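Clendside Playroom – Toy and Floor Safety Check, 30/06/2022

1. Foam toys: look for bite marks and loose crumbs. Pass – bless whoever wiped them all down. 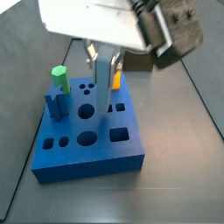
Parent comment: could the soft toys be checked as often as the foam ones, please?

2. Paint: run a hand along the walls for flakes. Pass, though I'd love a fresh coat by December.

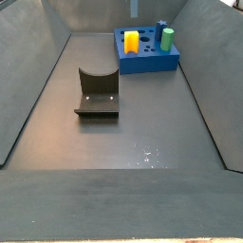 Windness room replied that their paint is peeling by the sink and they'd like a visit too.

3. Outlets: 22 covers, all snug.
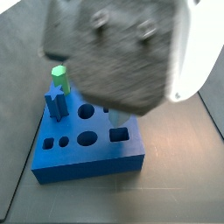

4. Door gate: latch is a bit stiff, so do lift as you push. Oil ordered from Pokar.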